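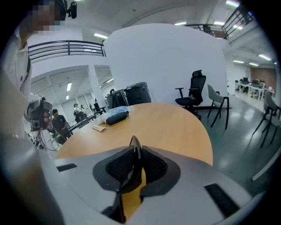

Sellbridge says it has fixed its rumour problem. The neighbourhood app, which most people in Brolstead use to find lost cats and complain about bins, will now put a small grey label on posts that other members have flagged as untrue. The post stays up and the comments stay open. You get a line of text underneath saying that some readers dispute this.

I have been reading these labels for a fortnight and I can't see what they are meant to do.

Take the water story. In the last week of April a post went round saying the supply to the east side of town would be cut off for 40 hours and that everyone should fill their baths. It had no source. It had a photo of a letter, too blurred to read, and a lot of capital letters. By the time the grey label turned up, the post had been shared 703 times. The correction, posted by someone who had bothered to ring the water company, was shared 2 times. I was one of them.

Sellbridge would say the label worked, because it appeared. That seems to be the test. Its announcement, dated Sat 28 April, talks at length about "giving members context" and never says how many people change their minds once they have been given it. If the firm has that figure it would surely want to print it. If it hasn't looked, I'd like to know why we are being told the thing is a success.

Then there is the question of who does the flagging. A label needs a set number of complaints, and Sellbridge won't say what the number is in case people cheat. Fair enough, except that people are cheating already. A perfectly true post about the Athanasiadis bakery closing on Mondays was marked as disputed for three days, apparently by customers who were cross about it. Meanwhile a claim that the new crossing lights can read your bank card sat there untouched, gathering hearts.

The software behind all this comes from a company called Zorach, which sells the same flagging tool to other apps. Its brochure promises that crowds are wiser than editors. Perhaps they are, about the weight of a cow at a county show. On the subject of a neighbour they have disliked since the hedge business, I have my doubts.

I don't want Sellbridge deleting things either. I have seen what happens when a firm starts doing that, and it is usually the rude but accurate posts that go first. But there is a lot of room between deleting a rumour and pinning a polite note to it. The app could slow the sharing of a flagged post for an hour. It could show the correction to everyone who saw the original - it knows exactly who they are, as anyone who has looked at one advert for garden chairs can tell you. It could pay one person to pick up a telephone.

All of those would cost something, in wages or in clicks. A grey label costs next to nothing, and I suspect that is most of its charm.

The firm says it will review the scheme in May. I asked whether the results would be made public and got an automatic reply thanking me for being part of the community. The bath post is still up, by the way. It had 146 comments when I last checked, and the newest one was asking whether it was all right to let the water out yet.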